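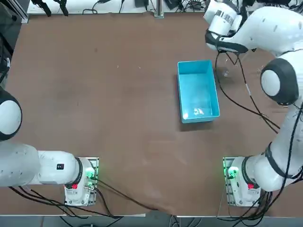
Open Day Report: Two Arms and a Lot of Glassware
By Tegan Sutcliffe
Aug 6, 2018

Our summer class got to pick one open day to write up, and I picked the robotics lab at Rirnham (mostly for the robots, a little bit because it's 17 minutes from my house). Lorcan Daly from my group came too and took better notes than me, so thank you Lorcan!

The project is called Wavow. They want robot arms to take over the boring parts of a chemistry bench, like putting things away and setting things up. Ita Sheehan gave us the intro talk, and she said they have 927 practice runs saved and are aiming for 1,000 before classes start. I thought that was huge. She thought it was tiny.

After the talk we got to see the bench. It's school lab stuff! Beaker, test tubes in a white rack, an alcohol lamp under a tripod with one of those wire gauze pads on it. I used the same things in tenth grade and I broke two of them. You get a really different idea of the job when you see it from down by the gripper, where the fingers are these big chunky black blocks and the beaker is small and see-through.

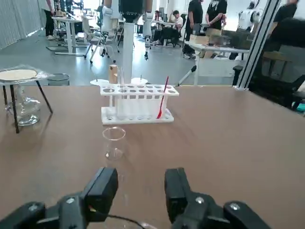
What I asked about

My big question was glass. I can hardly see a clean beaker on a table myself, so how does a robot do it? Ita said clear things are one of the hardest parts, and that reflections can help or can fool it, depending on the lights. Lorcan asked what happens when it drops one. They sweep up and start over, and there's a spare box in the closet.

I also wanted to know why the blue tray matters. It gives the arms somewhere to put stuff, and the sides are low enough to reach over, but the gripper has to come in at a decent angle or it bumps the rim. I would've just said "put it in the tray" and figured I was done.
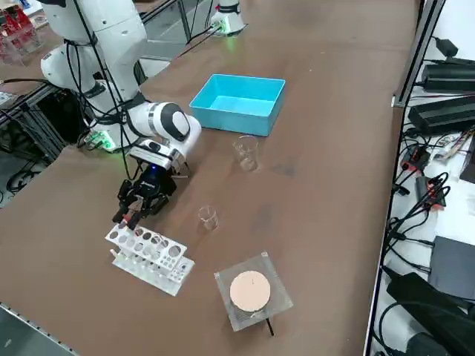 The gripper over the left end of the test tube rack, with two beakers and the blue tray nearby.

Racks are fussier than trays, because a tube has to go straight down into a hole. I held my breath watching this part, I'm not kidding. My favorite view was the one with the fingers right down at the edge of the tray and both beakers standing out in the open.

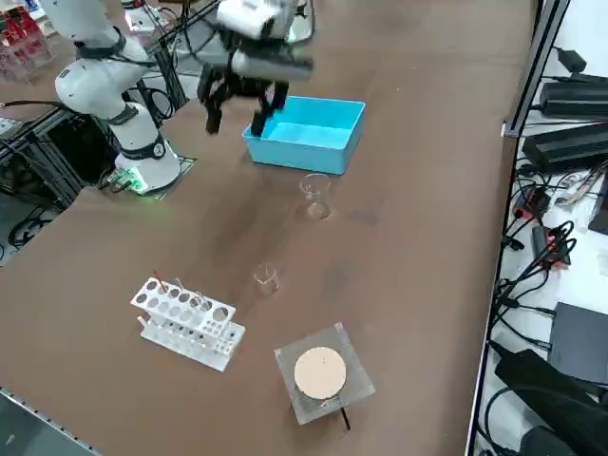

What I'd do differently

I wrote 34 questions on my phone and asked maybe five, so next time I'd pick the good ones first. I'd also stand on the side where you can see the whole rack. And I'd ask more about the software, which I skipped because I was scared of sounding dumb (Lorcan asked one thing about it and everyone was super nice).

I'm going to try a mini version for my fall project, with one small arm and plastic cups. No glass until I trust it!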